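Line drying a load in a cold utility room

Our utility room faces north, has one small window and sits at nine degrees Celsius for most of January. I have been drying laundry in it without a tumble dryer for three winters. What follows are my notes on what affects drying time, mostly for my own reference.

The first factor is spin speed. Water removed mechanically costs very little compared with water removed by evaporation. Our old machine, a Tasmont, topped out at a low spin and left towels heavy enough to bow the rack. The replacement runs faster, and I add a second spin-only cycle for anything thick. Shirts don't get the second spin. It sets creases that then have to be ironed out.

The second factor is air movement. I tested a small desk fan on its lowest setting against still air, with the same load and the same rack. A bath towel weighed 119 grams over its dry weight at the start. With the fan it was back to dry weight overnight. In still air it needed until the following evening and smelled faintly sour by then.

The third is spacing. A rack filled to its rated capacity dries more slowly per item than one filled to two thirds, and the middle rails are always last. I leave every other rail empty for towels and double up only on socks.

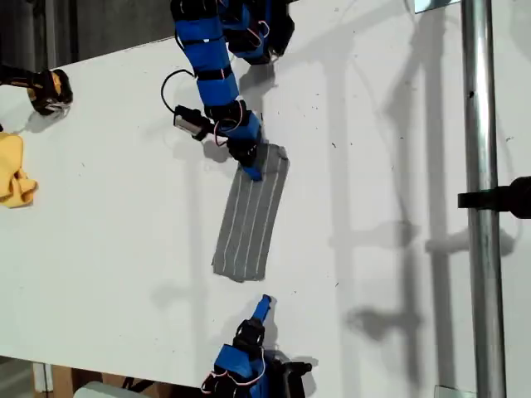 Drahomíra Vrabec wrote in after my last post to say that I had ignored humidity altogether, and that a fan in a closed room only moves damp air in a circle. She runs hers with the window open a finger's width, even in frost, and considers the lost heat a fair price.

She is right about the closed room. I have since logged relative humidity with a cheap sensor on the shelf above the machine. With the door shut and a full load hanging, it climbs to near 100 percent on the window side and the glass runs with water. With the window cracked it stays low enough that the glass is clear by morning. The room loses a couple of degrees, but the load still finishes sooner.

Fabric softener also matters more than I expected. It leaves a coating on cotton loops and the towels take up less water in use. I stopped using it in the fall and wash towels at a higher temperature with a reduced dose of detergent. 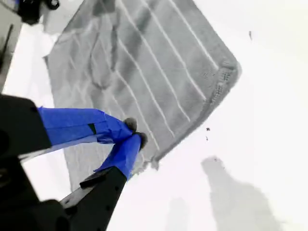 Detergent dose is worth checking against the hardness of your water. The chart on the box assumes a full drum and heavy soil. I now use 23 milliliters for a normal load, measured with a kitchen syringe, and the rinse water runs clear. At the dose on the box it was still foaming in the final rinse.

Next on the list is a dehumidifier. I have the manual for the Nonier unit and am working through its power figures at low temperatures, where compressor models tend to ice up. I will post the readings once it has run for a month.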